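The Livmont Cup has a new points table, and its organizers would like you to believe it settles everything. It doesn't. Players now need 12 ranking events to qualify, up from four, which mostly rewards whoever can afford the airfare.
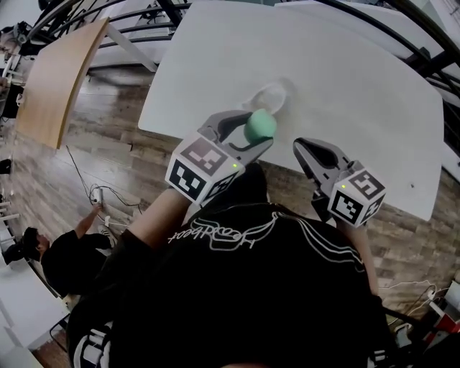

A light green ball held near a shallow white bowl.

Prisosby, the sponsor, calls the change "fairer." Fairer to whom? Of the 30 players who started in February, 22 had already skipped Lodier. I'd like to see the travel bills before I clap.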